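The Sorting Shift

I bet Reijo Laitinen my lunch that the arm would never beat me at sorting parts. I'd done the job for 12 years, so I felt pretty good about it! We called the thing Ferkel, and it had a tray of little parts to get into four yellow-orange bins.

"It can't even fold a towel," I told him. (My sister had one at home that tried. Two hours, one towel.)
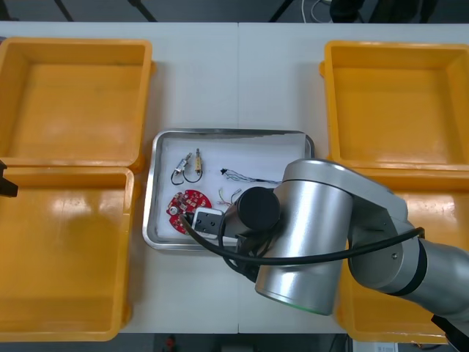

Round Two

By noon I was at 40 trays and so was Ferkel, and my back hurt and its back didn't. Then it got to a tangle of thin wires and just sort of hovered there, like my dad in front of a dishwasher.

"Go on, buddy," I said, out loud, to a gripper.

Reijo was already eating my sandwich.

Recent stories
The Vacuum at Grodau
Mahama Does the Dishes
Prusteo, Aisle 2

Contact | © Abdul-Rahman Bawa | Back to top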